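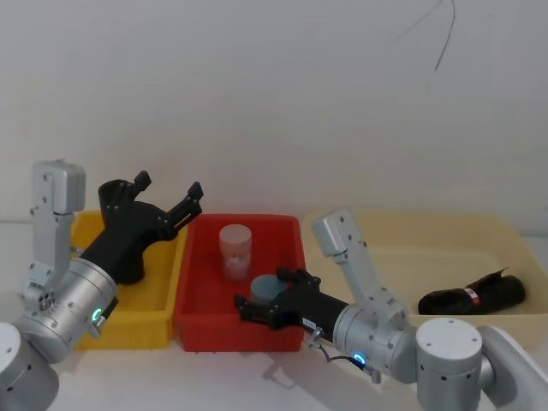 *The yellow, red and cream bins on a white table, with a lidded jar in the red bin and a rolled black cloth in the cream one.*

**Three-bin sorting comes to Ustby homes**

Ustby, May 19, 2017 — Households in Ustby can now collect a set of three open bins for sorting small items at home before they are taken to the Multamstead reuse shop. The sets are supplied by Soltent and cost nothing to residents who hold a shop card.

Each set has a yellow bin, a red bin and a larger cream bin. Yellow is for paper, card and books. Red is for jars, tubs and other small hard things. Cream is for cloth, including towels, scarves, table linen and clothes that are clean enough to be worn again.

The shop has taken in mixed bags since it opened in 1985. Staff empty them on to a long table and sort the contents by hand, and last year the shop handled 2446 bags in this way. Many held good cloth that had been marked by something leaking next to it, and most of that could not be sold.

"We spend our mornings pulling socks out of saucepans," said Delyth James, manager of the Multamstead shop. "If the jars come in with the jars and the cloth comes in with the cloth, we can get things on the shelves the same day. That is all we are asking people to do."

A trial ran in Amrani Street and the roads behind it, where 100 homes were given the bins along with a one-page guide. People taking part asked for two changes. They wanted the cloth bin to be bigger than the other two, and they wanted all three left without lids so that things could be dropped in with one hand. Both changes have been made.

Bernardo Cordeiro, who leads the home storage range at Soltent, said the colours were chosen so that the bins could be told apart across a kitchen.

"We tried printed words on the front and people stopped reading them after a day or two," he said. "They remembered red for jars. The cream one was harder to settle — we had it in green for a while, but it was mixed up with the council garden bin."

Residents are asked to follow a few simple points when filling the bins:

- Put lids back on jars and tubs, and stand them upright.
- Roll cloth instead of folding it. Rolls take up less room and are easier to lift out.
- Leave any labels on clothing and linen.
- Keep paper away from the sink.
- Do not put in broken glass, batteries or food.

Full bins can be brought to the side door of the shop and emptied there, and the bins go home again with their owner. There is no need to bring all three at once. People who cannot carry them may ask for a collection when they next telephone the shop.

So far 343 sets have been put by for Ustby addresses. They will be handed out at the counter until the end of May, one set to a household, on showing a shop card. Cards are free and can be filled in at the counter. Anyone who took part in the trial may keep their first set or swap it for the new one with the larger cream bin.

**Press contact:** Delyth James, Multamstead reuse shop, Ustby

**Product questions:** Bernardo Cordeiro, Soltent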